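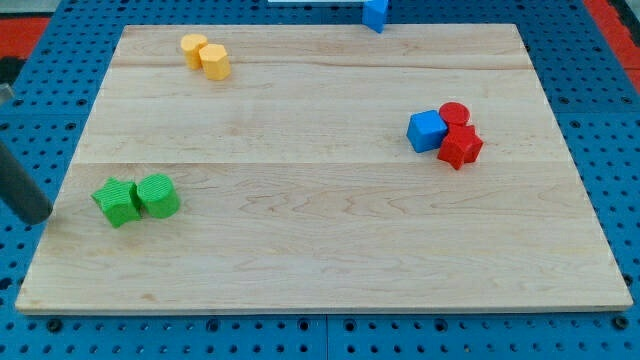

Minutes taken by Chia-jung Chu | Clivwood Neighbors Association | September 2024

Home News Minutes Hall Hire Contact

Clivwood Neighbors > Meetings > Minutes

Okay, I'm typing these up at my kitchen table with my notes in front of me, and my handwriting got worse as the night went on, so shout if I've got you down wrong. Chun-yin Yuen chaired. Sorry received from the Harham Road end (the whole lot of them, there was a school concert). We started a bit late while people found chairs.

Last minutes. Agreed, with one fix. I had written that the Masport bus was moving its stop to the library. It is moving its stop AWAY from the library. Big difference, my fault, and thank you to the three people who emailed me!

Bus stop. Which brings us straight to it. The new stop will be by the laundromat, and most people can live with that except on the hill side, where there's no curb cut. Chun-yin has written to the county twice and got the same letter back both times. I offered to phone instead, so that's an action on me. Someone asked if we could get a bench too and I said I'd ask for the curb cut first and the bench second.

Creek path. This took up most of the evening. The Cheng bridge end is still washing out every time we get real rain, and the gravel we put down in February is mostly in the creek now. Two quotes came in. One is for more gravel at $289, delivered and dumped, we rake it ourselves. The other is for proper edging and a drain, and that one needs the county to chip in before we can even think about it. There was a long back and forth. My own view (I said it at the meeting so I may as well write it down) is that buying gravel again is silly if it's going to go the same way as the last lot. Chun-yin felt we can't leave it like that through the winter with people pushing strollers along it. We voted and gravel won, 8 for and the rest of us against or looking at our shoes. Chun-yin to order it. Raking day to be set once we know when the truck can come.

Fall supper. Tickets are going well, 93 sold and the hall holds 175, so please keep nudging people. Same menu as last year but with a second vegetarian main, because we ran out by the time the back tables went up and I heard about it for weeks. We still need big serving spoons. If you took one home by accident last year, I'm not mad, just bring it back! Set-up is from two in the afternoon. Parking at the church is fine this time, I checked.

Newsletter. I'm happy to keep doing it but I need things sent to me before the twentieth, and I need them as words in an email. I can't do anything with a photo of a flyer. We talked about dropping the paper copies and decided to keep them for the folks on Masport Lane who like them.

Any other business. The streetlight outside the old feed store is out again. Chun-yin has the number off the pole and will report it. Lost property: one gray cardigan, one casserole lid, both in the hall closet.

A dog complaint came up and we agreed the two households should talk to each other before it comes to us.

Closed at twenty past nine. Next meeting same place, and could somebody else please bring the milk.

Actions
Chia-jung: phone county re curb cut, then bench
Chun-yin: order gravel, report streetlight
Everybody: tickets, spoons

Get our newsletter! Enter your email to hear from Clivwood Neighbors once a month. You can unsubscribe at any time.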